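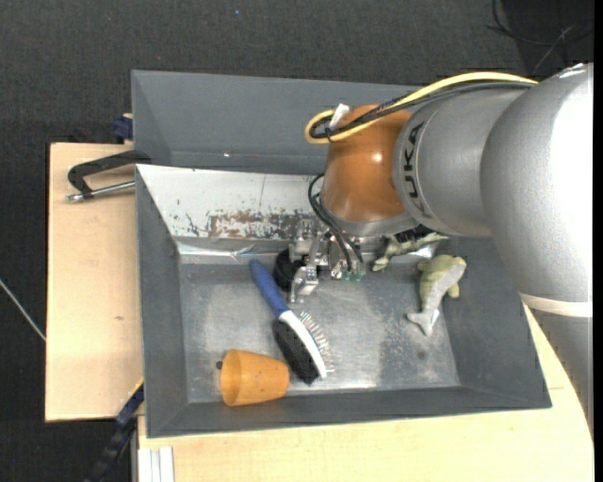 The Odds and Ends Bin Returns

It is that time of year again, when the Surkbridge Tool and Toy Library asks its members to look under the bathroom sink and be brave. Our odds and ends bins are back out and taking donations through the first week of December, and if the early arrivals are anything to go by, the town owns a great many brushes and very few of the animals they were bought for.

I include myself in this. I have a two-sided grooming brush at home, bristles on one face and pins on the other, purchased for a cat who took one look at the pin side and moved in with my neighbor for the afternoon. The cat has since passed on, at 21, unbrushed. The brush is as good as new.

For anyone who missed last year's round, the idea is simple enough. You bring in small household things that still work and that you no longer want. We sort them, clean them, and put them out on the swap tables, where someone else discovers that they have always needed a melon baller. Last year we passed along almost 1000 items this way. One gravy boat went out and came back three times. Would whoever has it now please keep it.

Akihiko Ichikawa is running the sorting again and has asked me to print his rules, which I have shortened from two pages.

Brushes of any kind need the hair out of them before they get to us. Pull it out with a comb, then wash the brush in warm water with a drop of dish soap and leave it bristle side down on a towel overnight. This goes double for pet brushes. Akihiko spent most of an evening last fall on a bag of them and assembled enough fur for a medium terrier.

The two-sided kind should be dried especially well. Water sits around the base of the pins and they rust, and a rusty pin brush is no favor to any dog. If the little tips have come off the pins, put the brush in the trash at home. It will scratch. We know it was expensive.

Anything with a cord should come with the cord. Anything with a lid should come with the lid. You would think this went without saying, and so did we, until we were the owners of 12 lidless containers and a box of lids that fit none of them.

No knives in the bins, please. Hand them over at the desk, wrapped.

No mystery parts. If you don't know what it is, we won't either, and Shigeru Nakajima will take it home to find out, and his wife has spoken to us about this.

Now for the plea. Myung-ja Wang, who fosters older dogs, has been asking for grooming things for months: brushes, combs, blunt scissors, old towels, the rubber mitts that look like something from a diner kitchen. Her current guest is a large, dignified animal named Noh who sheds in all seasons and on all surfaces. Pet items that pass inspection will go to her shelf first and to the swap tables after that. She would like it known that she has plenty of squeaky toys. She repeated this.

We could also use a few more hands for sorting. It is done sitting down, there is tea, and you get an early look at the good stuff, though Melur Manurung wishes me to add that sorters may take home one item each per session. She did not say who prompted the rule. I have returned the waffle iron.

Swap day opens at ten. Last time there were 70 people in line before the doors were unlocked, several with folding chairs, for what I will remind you was largely spatulas. Bring your own bag. If you are also bringing things to donate, drop them off earlier in the week, so that they can be cleaned before somebody walks off with them.

Questions about what we can take should go to Akihiko at the desk. Questions about the gravy boat are closed.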